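**Ellery wrist-cam kit** (suture bench version)

Updated 3 April 2022. Replaces the old Brelten bracket page, if you've got that one bookmarked please bin it.

Small camera, mounts at the wrist, records what the instrument is doing up close. Made for teams collecting teleoperated demos for policy training. Bench and pad work only. Not for clinical use, not sterile, don't ask.

## In the box

- camera head + clamp, left or right arm (say which when ordering)
- 24 V supply, Aussie plug
- sync cable to the arm controller
- Gestberg recorder licence, one seat
- spare clamp screws, you will lose the first lot

Tissue pads and thread sold seperately.

## What it logs

Video, joint positions, jaw angle, pedal state. All on one clock. Each demo saved as its own episode with a task label and a pass/fail flag the operator sets at the end. Keep the fails, they're useful. Default labels are needle pickup, throw, pull through, knot, cut. Add your own in the config file, plain text, no colour codes or tabs.

Storage: 700 GB drive fitted. Fills faster than you'd think if the bench runs all day, so offload at night.

## Sample set

Every kit comes with access to the Vurnurum set: 2369 episodes on synthetic pads, 345 of them knot tying. Recorded by Kadir Türkmen and the bench crew. Same camera, same mount, so you can check your own footage against it before you start collecting in earnest.
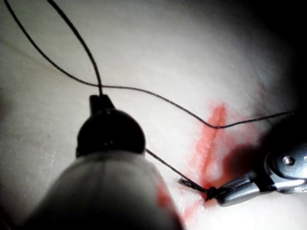
*Wrist view, knot at the lower end of the incision, grasper jaws in from the right.*

## Setup notes

Clamp on, finger tight, then a quarter turn. Check the instrument tip shows at the bottom of the view. Lock exposure before the first episode, auto hunts when a shadow crosses the pad. Recalibrate after any knock.

Firmware from July onwards needs recorder version 3. Older ones drop teh pedal channel.

Orders and spares: through the Gestberg parts desk. Left-hand clamps on back order.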